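Jobs > Packing and Sorting > Pickers and Item Handlers

We're looking for 4 people to join the item handling team at Bosimus, and since I'm the one who'll be working next to you, I said I'd write the ad myself. 13 February 2019 is when it goes up, and it stays up until the spots are filled.

A little background first. We pack mixed orders for small online shops – pens, pouches, seasoning packets, little bottles, fuzzy things that shed, you name it. Last year the company signed on with Vastau to put picking arms on the sorting line, and the arms are only as good as the picking they get to learn from. So part of our crew moved off the line and over to a table, where we pick things up with hand-held grippers all day. I was one of the first to move. I had packed boxes for years and I thought I'd hate it. I don't! My back is a lot happier, for one thing.
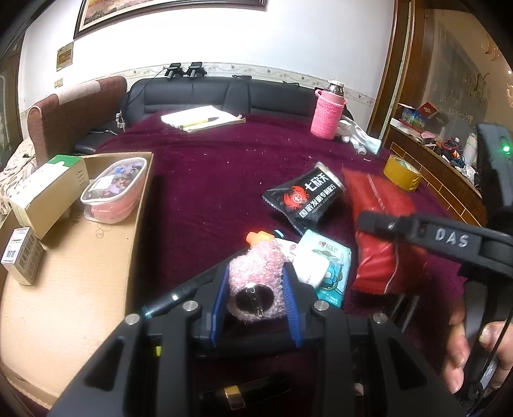 Marlene Beaudoin

So what would you be doing? You take a gripper in your hand, you pick up an item, you put it where the task sheet says, and then you do it again with something else. Soft and plushy things are easy to grab and annoying to let go of. Shiny packets slide. Long pens roll off just when you're feeling good about yourself. You'll swap items often, and we mix the table up on purpose so you don't get to memorize it. Please don't tidy it. I still catch myself doing that.

You'll also write things down. If a pick felt awkward, or you had to come at something from a funny angle, we want a line about it in the notebook. Ridwan Harahap, our shift lead, reads every page and takes the useful bits to the Vastau people. A few of my complaints about slippery wrappers ended up changing how the tasks are set up, so it does go somewhere.

Now the part everybody asks me. Yes, the line will need fewer packers once the arms are running in May. Management has told us that straight out, and I'd like you to hear it before you apply and not in your second week. What we have in writing is that anyone on the handling team gets first pick of the line jobs that come with the arms: clearing jams, restocking bins, checking the odd items the arms leave behind. Some of my coworkers are fine with that and some still aren't. I go back and forth. I miss the noise and the jokes on the line, and the table is quieter – you'll want to like the people you sit with.

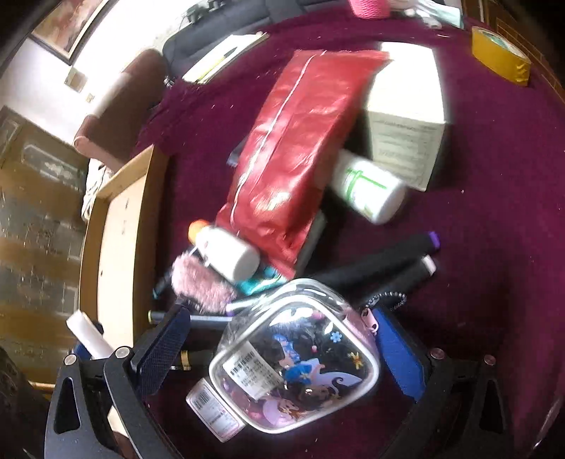
Printed pouches and anything see-through get extra turns, by the way, so expect plenty of those in your first month.

The practical stuff:

Shifts run 4 days a week, 10 in the morning until early evening, with 3 breaks. We switch hands and tasks often, and you can stop whenever your wrist tells you to. Pay is $22 an hour, training included. The work is at our Dolel building, second floor, and there's an elevator.

You don't need any computer background. Steady hands help, patience helps more. Left-handers are very welcome, we're short on them. Packing, sewing, kitchen work, stocking shelves – all of that counts as experience with us. You should be okay with your hands being filmed while you work, and if you have questions about what happens to the footage, ask Ridwan and he'll go through the consent form with you line by line.

To apply, fill out the short form at the front desk or hand it to the Ebrahimi staffing office next door, they pass them along to us every evening. No cover letter, please. Just tell us what you've done with your hands for a living and which days you can't work. If we like the sound of you, you'll come in for a paid try-out at the table, and you'll probably be sitting across from me.

3 comments | 22 shares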